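5. Getting the room ready

Work through this section before you unpack the Prorummont desk set. Most of the calls Vultton receives in the first week of use concern glare, stale air or a blind that was never adjusted, and all of these are easier to deal with while the floor is still clear.

You will need a stepladder, a dry microfibre cloth, a soft brush, a pencil and a tape measure. Allow an extra half hour if the room has not been used for a while.

5.1 Before you start

1. Switch off the ceiling light at the wall and let the tube cool.
2. Close the door and put a notice on it if other people use the corridor.
3. Move chairs and bins to one side so that the stepladder stands flat.

Caution: Do not stand on a desk or a swivel chair to reach the light or the vent.

Note: In rented rooms, ask the building office before you touch any pipe or duct. They are not part of the set and must not be used to support cables.
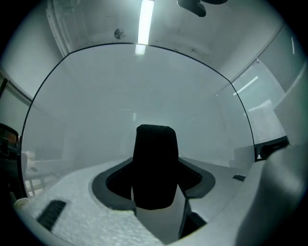

Light, air and window

5.2 Ceiling light

A long fluorescent tube gives a strong, narrow band of light. It is bright enough to work by, but it will show up as a reflection in any clear or glossy surface that faces it.

1. Wipe the cooled tube with the dry cloth. Do not use spray.
2. Switch the light on and wait until it reaches full brightness.
3. Sit where the desk will go and look straight ahead, then down at desk height.
4. If you can see the tube reflected in a screen, turn the screen a little at a time until the reflection has gone.
5. Mark the desk position on the floor in pencil.

If the tube flickers, or is dark at one end, have it replaced before going further. Replacement tubes must match the length and rating printed on the old one.

Caution: Fluorescent tubes break easily. Do not put old tubes in the general waste.

5.3 Wall vent

A small round vent high on the wall must be left open at all times. Shelving should be kept at least 110 mm away from it.

1. Brush the grille from the centre outwards.
2. Hold a strip of tissue near the grille to check for a draught.
3. If there is no movement, report it to the building office. Do not remove the grille yourself.

5.4 Window and blinds

These steps apply to horizontal blinds. For roller blinds, see section 8.

1. Lower the blind fully before tilting the slats.
2. Tilt the slats until daylight falls towards the ceiling and the desk is evenly lit.
3. Dust each slat with the cloth, working from the top down.
4. Tie the cord back on its hook, out of reach of children.

Keep monitors and speakers clear of the slats so that the blind can be raised without catching. Leave a gap of two fingers behind anything that gives off heat.

Note: Readjust the slats in June, when the sun is higher, and again when the clocks go back.

5.5 Final check

Switch the light off and on again, open and close the blind once, and make sure the pencil marks are still visible. Write the desk position on the room card and keep it with this guide.

If anything in this section cannot be completed, contact Retno Pelupessy at the Vultton help desk and give the number on your delivery note. Otherwise, go on to section 6, Unpacking the desk.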